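Re: [homefix] Sticky-back covering for old furniture legs

Gyula Szabó wrote:

> We had 7 tables to smarten up in the hall and new ones were out of
> the question. I used the Jimer vinyl on the tops and it went down
> well. Has anyone wrapped the legs too? The Closell leaflet says any
> round leg can be covered "in minutes" and that a matching pattern
> will make the whole room look bigger. I'm tempted to buy enough
> for the lot.

Gyula,

I'd hold your money for now. I've read that leaflet and I don't believe much of it, least of all the bit about the room looking bigger. A room is the size it is.

Flat tops are easy. Legs are another matter, as you have to hide a join down the whole length and the stuff wants to spring back at the ends. "In minutes" may be true of the first one, if you don't mind how it looks from behind.

My main quarrel is with the matching idea. I can see why people like it in a catalogue, where everything is lit from the front. In use I'm less sure. A grey leg with a white grid on it, standing on a grey floor with the same white grid, is a thing to catch your toe on. The black cap at the bottom is the only part I can pick out quickly, and that's very small. 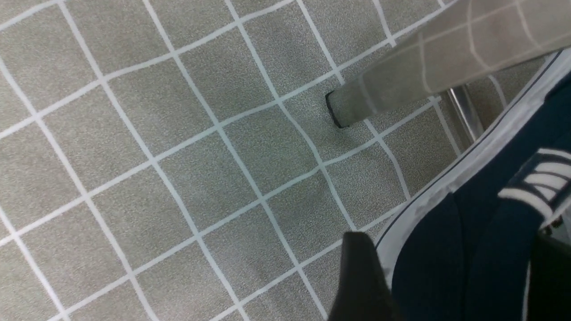

What I would do before buying

1. Get one short piece and cover one leg. Leave it a month with people going past it and see what the bottom edge looks like.

2. Take the rubber cap off first and put it back over the end of the covering. If you cut round the cap instead, you leave an edge for the mop to find.

3. Choose a plain colour that's darker than your floor. It won't match anything, which I'd count in its favour in a hall where folk carry trays.

4. Leave shiny metal bars alone. Vinyl peels off polished metal in my experience, and a wipe with a cloth does more for it.

As for brands, I've had Valtel lift at the join after 2 weeks, and I had rubbed it down well. Someone on here swore by Shibata last winter but I never saw their legs afterwards, so to speak.

Happy to be proved wrong - but I'd want to hear from a person who has had it on for a year, and the leaflet doesn't quote one. How wide are your legs, by the way? Under the cap, I mean, if you can get one off.

Maureen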